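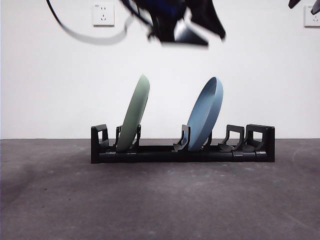
24th November

I replaced the wire dish rack with a black plastic one from Resov. Notes after 13 days.

The old rack held more, but the wires were thin and plates slid into each other. With the new one the prongs come in pairs and lean slightly, so a plate rests at a fixed angle and stays there. Side plates fit. My deep pasta bowls from Jorkolier do not — the rim catches on the front prong and the bowl tips.

Width is the main constraint. The rack is 39 cm long and my counter next to the sink is 5 cm longer than that, which leaves no room for a cutlery cup. Cutlery now dries on a towel.

Cleaning: residue collects in the seams of the base. An old toothbrush and vinegar removes it. I do this every five days.

There is no drip tray. I use the McKinnon baking sheet with the bent corner, lined with a cloth. Still looking for a tray of the right depth.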